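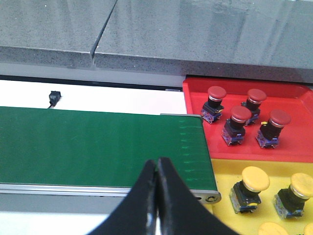
Figure 4. Wrist camera view of the end of the belt and the red and yellow trays. The two fingertips nearly touch at the near rail.

5.2 Stale poses and the late close

The sorting cell ran for 3979 cycles under the first version of the controller. Of these, 380 ended in a fault that needed an operator to clear it, or 9.6 per cent. We had expected most of the faults to come from colour, since the red and yellow buttons share the same body and differ only in the cap. Colour played almost no part. The larger share came from a single cause, which we call the late close: the fingers shut on a place where the button had been when its position was fixed, and where it no longer was.

The sequence in normal running is as follows. The fixed camera finds a button on the belt and sends its position to the planner. The belt is told to stop, the arm moves to a point over the button, and the wrist camera takes one further view to correct the position before the fingers close. The button is then lifted by its black body, carried to the tray of its colour and set down on its contact block (Figure 4). The step that failed was the second view.

In the first version the wrist view was optional. If no result came back within the time allowed, the planner fell back on the position from the fixed camera and carried on without a warning. This had been put in by Gittins during early bench work, when the wrist detector was slow to start, and it was still in place when the long runs began. The log recorded the fallback as an ordinary pick. It could only be found afterwards by comparing time stamps, a job done by Lewis over the whole of the first log.

The wrist detector had been set up on caps standing on the white table, seen from straight above with the fingers open on either side (Figure 5). In that view the outline of the cap is close to a circle and the background is plain.

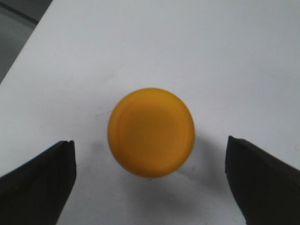
Figure 5. Orange-yellow cap on the white table, seen by the wrist camera from nearly overhead, fingers open.

Over the belt the conditions are less kind. The arm comes in at a slant to keep the wrist clear of the stone slab behind the conveyor, so the cap is seen as an oval with the body below it. The belt also throws back light in pale streaks, and the lower part of the contact block is clear. The detector did not give wrong answers in these conditions so much as slow ones: it rejected its first result, asked for another, and ran past the time limit. Every such case went to the fallback.

The fallback would have done little harm on a belt that stood still. Ours did not. The stop command and the position were sent in the same message, and the belt coasted for a short distance after the drive was cut. The length of the coast varied with belt tension, which Nicholas had reset twice during the runs by way of the slot in the end plate. A button fixed in mid-coast was therefore always ahead of or behind its stored position, by an amount that the planner had no means of knowing.
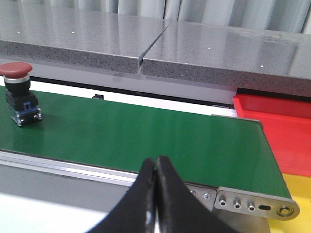

Figure 6. Wrist camera view with the fingertips nearly touching above the front edge of the belt; red-capped button at far left. The end plate and its adjustment slot are at the right.

Three outcomes were seen. In the mildest, the fingers closed on air and the grip check reported an empty hand. In the second, one fingertip struck the cap and tipped the button over, after which the fixed camera either lost it or reported it as two parts. The third was the one that led us to halt the work: the fingers closed partly over the body, the grip check passed, and the button was dropped on the way to the tray. On one such cycle it came down on the rail and a piece broke from the contact block.

A second weakness came to light while we were tracing the first. When the arm went into a protective stop, the belt controller was not told. It went on waiting for a message that the pick was complete and, when none came, timed out and restarted the belt. The arm was then at rest over a moving belt, with the fingers low enough to catch whatever arrived next. An operator reaching in to clear the fault would have met the same moving belt. No one was hurt, but the cell should not have been run in that state, and we report it here because the link between the two controllers had passed our own risk review on paper. The review sheet listed the signal as present. It was wired, but the input had been left disabled in the belt software.

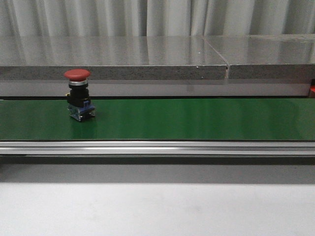 Figure 7. Fixed camera view of the belt with one red-capped button standing near the rear edge, clear of the arm.

Four changes were made before the second set of runs. The belt must now report that it is at rest before the fixed camera position is accepted. The wrist view is required – if it times out, the arm backs away and the cycle starts again from the fixed camera. The wrist detector was set up afresh on whole buttons standing on the belt. Lastly, any protective stop of the arm cuts the belt drive through a hard-wired contact, and the belt stays off until it is reset by hand at the cell.

With these in place the cell ran for 1264 cycles with 4 faults, or 0.3 per cent. None was a late close. Two were buttons set down against the rim of a tray, one was a tipped button at the rear of the belt, and the last remains unexplained. The cost was time: waiting for the belt to settle made every cycle longer, and a retry after a timed-out wrist view nearly doubles it.

The two sets of runs are not strictly alike. The belt tension was left alone throughout the second, and the lighting was not measured in either. We cannot say how much of the fall is owed to each change, as they were brought in together. The hard-wired stop was tested separately, by tripping the arm by hand at several points in the cycle, and the belt drive was cut each time. Coast length under a worn belt has yet to be measured.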